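Orkix Applicant Tracking: Four Months In

Posted March 29, 2022

I hire people for a living, or at least I send emails to people who might one day be hired. For most of my career I did this with a spreadsheet and a bad memory. Then our office in Lennox bought a subscription to Orkix, and the spreadsheet was retired without a party.

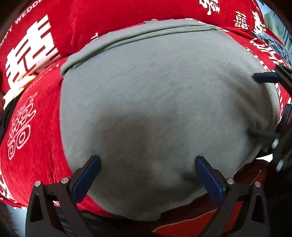
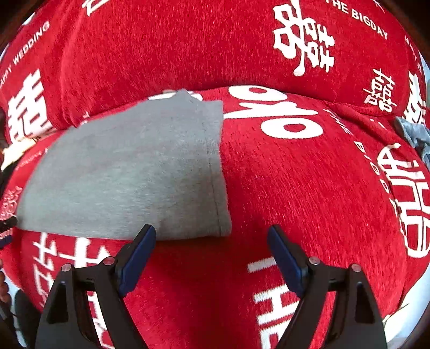 Gray cloth on red fabric, both times.

Setup took 8 days. The sales page says an afternoon, and I suppose it doesn't say whose. Most of that went on importing 3000 old candidate records from Berevum, our previous system, which exports phone numbers as decimals. Orkix accepted them all cheerfully and then offered to text them.

Once the data was clean, things improved. Search is very good. I can type "payroll, part time, has used Ridusau" and get a list of humans who fit, including a few I had forgotten I liked. Interview scheduling works too, provided the hiring manager keeps a calendar. Two of ours don't, and no software is going to fix that.

The automatic ranking is less impressive. It gave top marks to a candidate whose resume was mostly our own job ad pasted back at us. I admired the nerve – and read the rest of the pile myself. I have left ranking switched off ever since.

Rejection emails come in 36 templates, ranging from chilly to the sort of thing you'd send after a funeral. I use one of them, heavily edited. The reporting screen has a great many pie charts, and my boss loves it.

Support answers within a day and is polite, even when the question is my fault. Pricing is per seat, so watch out if you have managers who want a login and never use it.

I give it 4 out of 5. The missing point is for the ranking, and for a mobile app that logs me out whenever I get on a train. We renew in April.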